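[후기] Pitico 오픈데이 다녀왔어요 (로봇 손 시연 위주, 좀 김)

글쓴이: 밤고구마라떼

지난 10월에 신청해 놨던 Pitico 연구실 오픈데이 드디어 다녀왔습니다! 입장료 2000원이었고 (학생은 무료래요) 저는 오후 2시 타임으로 들어갔어요. 한 타임 정원이 43명인데 꽉 찼더라고요. 주차는 그냥 포기하세요. 저 두 바퀴 돌다가 옆 동네에 대고 걸어갔습니다 ㅠㅠ

처음엔 강당에서 Genalyn Dalisay 연구원님이 발표를 하셨는데 영어라 반은 흘려들었고요. 기억나는 건 물건마다 잡는 법을 따로 짜 넣지 않고 사람이 원격으로 조종한 기록으로 학습시킨다는 얘기. 그다음 조를 나눠서 시연실로 내려가는데, 저희 조는 두 손 달린 로봇이 탁자 위 물건 집는 걸 봤어요.

솔직히 느립니다 ㅋㅋ 성격 급한 분들은 속 터질 수도 있어요. 근데 손가락이 오므라드는 걸 가까이서 보고 있으면 이상하게 응원하게 돼요. 저희 조 다들 숨죽이고 보다가 잡으면 박수 치고 그랬네요.

댓글

납땜초보
후기 감사합니다. 저는 오전 타임이었는데 과장이 좀 심하다고 느꼈어요. 발표에서는 성공률 70퍼센트라고 했는데 제가 볼 땐 계속 헛손질이었거든요. 그리고 손가락을 그렇게 많이 달 필요가 있나요? 공장에서는 흡착 패드 하나면 끝나는 일인데.

밤고구마라떼
앗 오전은 그랬군요. 저희 때는 꽤 잘 잡았어요. 운이 좋았나 봐요!

Visser팬
흡착으로 다 되면 저런 연구를 왜 하겠어요. 납작한 상자야 되죠. 과자 봉지나 가는 고리 같은 건 패드로 잘 안 붙습니다. 저희 회사도 Astier 패드 쓰다가 비닐 포장 들어오는 라인에서 애먹고 있어요.

납땜초보
비닐용 패드 따로 나옵니다. 주름 있는 걸로요. 안 써 보셨으면 한번 써 보세요.

Visser팬
써 봤어요... 봉지 안에 공기가 얼마나 들었느냐에 따라 달라져서 하는 말입니다.

두부한모
두 분 진정하시고 ㅋㅋ 사진은 없나요? 저는 애 데리고 갈까 고민 중인데 뭘 집는지 궁금해요.

밤고구마라떼
있어요! 한 장 올릴게요.

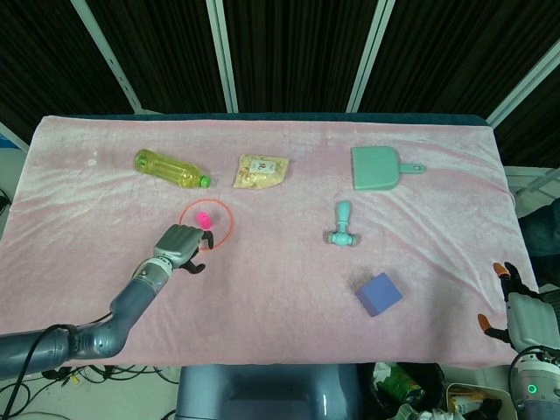

주황색 고리랑 분홍색 물건 쪽으로 손 뻗은 로봇. 뒤쪽엔 병이랑 과자 봉지 같은 것도 있어요

두부한모
오 장난감 쓰레받기도 있네요 ㅋㅋㅋ 우리 애 취향. 근데 연분홍 담요는 예상 못 했어요. 포근해 보임.

납땜초보
사진 보니까 더 궁금한데, 저 고리는 너무 얇지 않나요? 천에 딱 붙어 있는 걸 손가락 끝으로 들려면 꽤 어려울 텐데요. 초록 뚜껑 병은 누워 있으니 저 손으로도 감싸 쥘 만하겠고요.

Visser팬
그건 동의합니다. 얇은 게 제일 어렵죠. 대신 보라색 스펀지 같은 큐브는 힘 조절이 좀 틀려도 봐줄 것 같네요.

밤고구마라떼
질문 시간에 저도 비슷한 거 여쭤봤는데, Dalisay 님 말로는 얇은 물건은 천을 살짝 누르면서 손톱처럼 긁어 올리는 동작을 따로 많이 모은대요. 통역으로 들은 거라 제가 잘못 옮겼을 수도 있어요.

두부한모
초등 저학년도 안 지루할까요?

밤고구마라떼
발표는 지루해할 듯요. 한 40분쯤 하거든요. 시연실만 따로 들어갈 수 있는지 접수처에 물어보세요. 저희 조에도 꼬마 한 명 있었는데 시연 때는 맨 앞에서 안 비키더라고요.

납땜초보
다음 회차 또 열면 오후로 다시 가 보려고요. 오전 것만 보고 욕하는 것도 좀 그렇고.

Visser팬
가실 때 그 주름 패드 모델명 좀 쪽지로 부탁드려요. 저희가 쓴 거랑 다른 건지 확인해 보게요.

납땜초보
쪽지 보냈습니다.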